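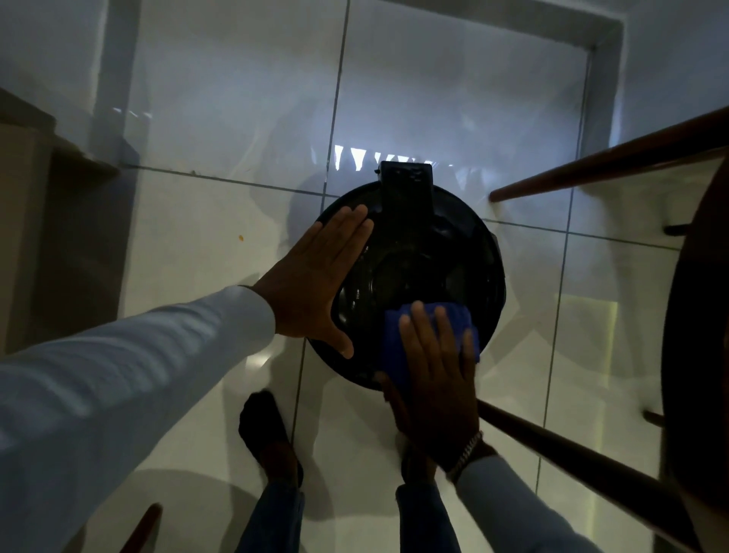
Brivlow Household Words: README

Brivlow is a word list of what people call the everyday things in their homes, and I love working on it! It holds 607 entries in English and Spanish, sent in by readers of our little newsletter (thank you, all of you).

What's in it

Each line has the word, the town it came from, and a note if the sender wrote one. Trash can, wastebasket, bin, can, "the bucket": they all get their own line, even when two people in one house disagree. 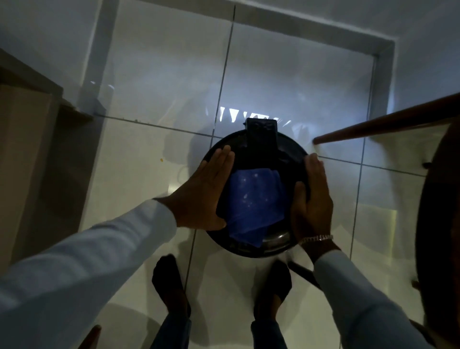
Vol. 3, No. 2

The kitchen words ran in this number, and Ainhoa Barrios typed in 200 of them. Spelling is left the way people sent it, so expect some wonderful oddities under "dishrag."

Known gaps

Garage and yard words are thin. Severino Cabello is sorting a fresh batch for October, mostly names for hoses and rakes.

Using it

Take it, share it, print it out. Please credit Brivlow and send corrections to Lacey Kettle.

Last updated 9 Jul 2018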